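About Prasora

Prasora is a small site about TV drama. Crime mostly, some sci-fi, the odd period thing if somebody gets poisoned in it. We write episode recaps, season guides and air-date listings, plus a weekly letter that goes out when it's done.

Started by Suha Boutros and Khalil Najjar, who were both writing recaps for a bigger outlet and both got tired of being asked for slideshows. First post was a 4,000-word piece on one episode of Galodbridge. Way too long. People read it anyway, and a few of them wrote in to argue about the ending, and that's more or less the site right there.

What we cover

Scripted series, any country, any network or streamer. Limited series too. We don't do reality, we don't do awards-night live blogs, and we gave up on celebrity news after one very bad month. Movies only when they're spun off from a show we already follow. Subtitled stuff gets the same space as everything else. Hourani got a full recap every episode, both seasons, and it's still the most read thing in the archive.

If a show you like isn't here, we probably just haven't had time. Ask. Unholm got added becuase 9 people emailed in the same week.

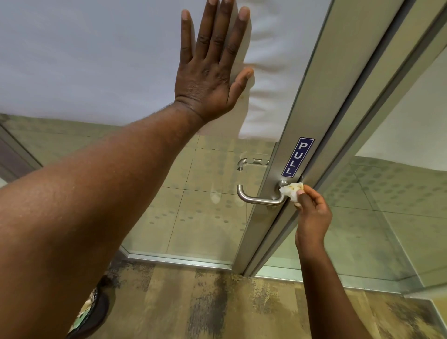 Hands at work. Photo: Prasora

How we recap

One writer per show, start to finish, so you get the same eyes on it all season. Recaps go up the morning after an episode airs. If a streamer drops a whole season at once we do 2 episodes a day until we run out. No skipping to the finale.

We watch everything twice. First time straight through, no notes. Second time with the pause button. Names get checked against the credits, and if a spelling is wrong it's on us, tell us and it'll be fixed same day. Usually.

Spoilers: the headline and the first paragraph are always safe. After that you're on your own. Season guides are safe all the way down unless there's a note at the top.

Screeners. Yes we get some. A network sending us episodes early doesn't get to read the copy first and doesn't get a better grade. When a review is based on screeners it says so at the bottom.

Grades. We used to give stars, dropped them, readers complained, so now it's letters. Only at the end of a season, never for single episodes. Please stop asking for single episodes. 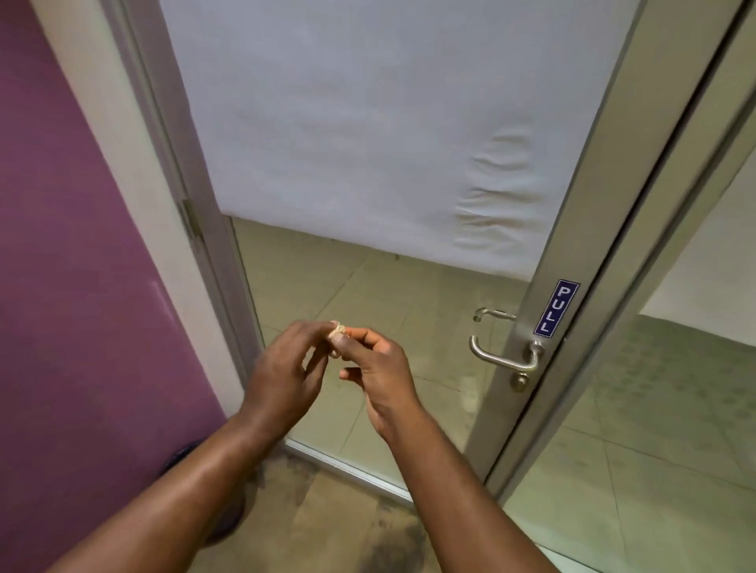
THE TEAM

Suha Boutros, editor. Edits everything, writes the letter. Will defend the second season of Galodbridge to anyone.

Khalil Najjar, crime and legal. Former court reporter, so the trial episodes take him a while. Also handles the air-date calendar.

Hamdia Tsegaye, international series. Reads the novels first if there are novels. Runs the Hourani episode index, which she built herself and which is now longer then some of the scripts.

Katsuhiko Fukuda, sci-fi and anything with a time loop. Draws the timeline charts.

Munther Abu Hammour, site and newsletter. If a page is broken, him. If your comment vanished, also him, but it was likely the filter.

Write for us

We take pitches from outside, all year. Send a couple of lines on the show and why you want it, plus one thing you've written, published or not. Please don't send the finished recap. Pay is flat per piece and goes out within 40 days. Answers take a week, longer in November when every network on earth premieres something.

Ads and money

Memberships cover most of it, ads the rest. Max 4 ads on a page, none that play sound. No paid reviews, no sponsored posts, no "partner content". We get offers every day and delete them. Some of the where-to-watch links earn us a small cut if you sign up through them, and those are marked.

Members get the letter a day early and can comment on the season guides. Everything else is free and stays free.

Contact

Use the form, link in the footer. Corrections go to the top of the pile. Press and screener requests to Suha, tech problems to Munther, complaints about grades to whoever gave the grade. We don't have a phone number. We don't know how to reach any actors.

Page updated November 3, 2025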